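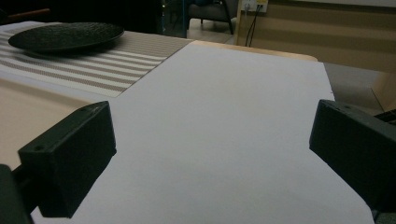 Gripper trials, second round. Quick one from me as Thoa needs the copy by lunch. We've been putting the Zurora hand tool up against our old Wusar pair, same table, same jobs, two people swapping over so it isn't all down to one wrist. First job was paper, which everyone laughed at until they tried it. A big white sheet lying flat gives those chunky black fingers very little to get hold of – come in square and you just push it along. Trinh gets it by going for a corner at a slant. I get it by swearing. The plate was easier, rim helps a lot. Placemat somewhere in between.

Scores so far, out of 90 goes each: Zurora ahead on plates, Wusar ahead on paper, not by much. Rūta thinks the Wusar pads are just more worn in and therfore grippier. Could be. She wants to swap the pads over and run the lot again before we beleive any of it, so that's next week gone.

Camera notes. Wide view is good, you see both fingers and plenty of table. Dim rooms less good. White paper goes grey and the shadow under the fingers hides the near edge, right where you want to see it. Lộc has turned the exposure up a bit in the settings, better, but now the far wall flares when the blinds are open. Still fiddling.

Weight – the Zurora is 950 grams with the cable on. Fine for ten minutes. Yolandi did an hour and had a sore thumb the next day, so please take turns and write your start time on the sheet by the door.

Still to do: mugs, cutlery, folded cloth. Arm tests not before July, the Lestusthorpe bench has been promised to the Nông lot until then. If you want a go on the hand tool, 8 slots left, see Rūta. Bring your own coffee, machine's broken again.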